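Work Surfaces: Printed Cloth Mats Under Clamp-Base Equipment

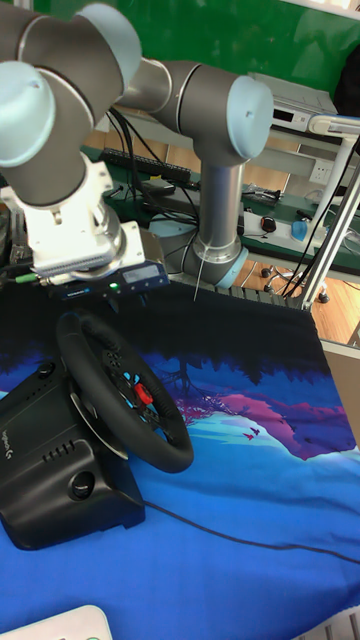 Logitech racing wheel on the landscape-print cloth mat, cable run across the blue section.

The Gendlow bench group spent April comparing cloth mats for tables that carry heavy desktop controllers. The racing wheel was used as the reference load, as its boxy base has a small footprint for its height and its rim invites people to pull on it. Ida Heitmann kept the log and wrote up the results summarized in this item.

Two mats were compared. The Catville is a plain single-color weave. The Stukis is a printed cloth with a landscape design of dark treetops, a royal-blue field and a hilly area in magenta, violet and turquoise. Both were cut to a length of 1610 mm to allow for overhang at each end of the test table, which measures 1435 mm.

Placement. The wheel stood free on the mat for all readings. Clamping through cloth is possible but leaves a crease that does not come out without steam, and the creased section then lifts at the edges. Members who need a clamped base should fold the mat back and clamp to the bare table.

Slip. Each mat was loaded 100 times with a sideways pull at the rim. The Catville shifted on 13 pulls. The Stukis shifted on none, although it did wrinkle slightly ahead of the base and had to be smoothed by hand between sets.

Cable routing. A thin black cable is easy to lose against a dark print. On the Stukis it shows up well over the royal-blue field and poorly over the navy treetop band, so cables should leave toward the side of the table across the blue. Leave slack. A cable under tension drags the cloth with it.

Cleaning. Vacuum with the brush head, then wipe with a damp cloth. The Kramer spray cleaner left a faint ring on the Catville and was not tried on the print.

Both mats stay in the equipment cupboard, rolled with the printed or face side out. Do not fold them. Readings for the felt underlay are not complete and will be given in the next issue. Anyone with a spare length of rubber mesh should leave it on the lower shelf, marked for Ida.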